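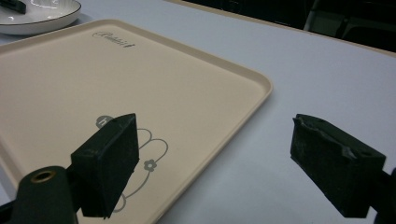
**Is the Curnano lunch scheme really saving anyone money?**

The flyer went through most doors in the Ferno Road area last month, and by now you've probably been asked to sign up. For £19 a month, Curnano will bring two hot lunches a week to your desk or your front door. The leaflet says this is "cheaper than cooking". I'd like to see the sums.

I asked Aldo Testa, who runs the scheme locally, how the figure was worked out. He told me it was based on "a typical household shop". Whose household, he couldn't say. A pan of soup at mine does four days and costs less than the bus fare into town, and I don't believe I'm a rare case.

Then there's the small print. The £19 covers the first 6 weeks only. After that the price is "reviewed", and the leaflet is silent on which way reviews tend to go. You also need to give 17 days' notice to cancel — an odd number, and one that makes it very easy to slide into another month's payment.

Liam Fitzgerald on Grasso Street has been a member from the start and likes it. The portions are decent, he says, and the fish pie is better than his own. Fair enough. He also admits he still buys the same amount of food as before and throws more of it out, so I'm not sure where the saving comes in.

If you want somebody else to make your lunch, that's a perfectly good reason to join. Just don't do it to cut your bills until Curnano shows us the figures. I've asked for them in writing and will print whatever comes back in the June issue.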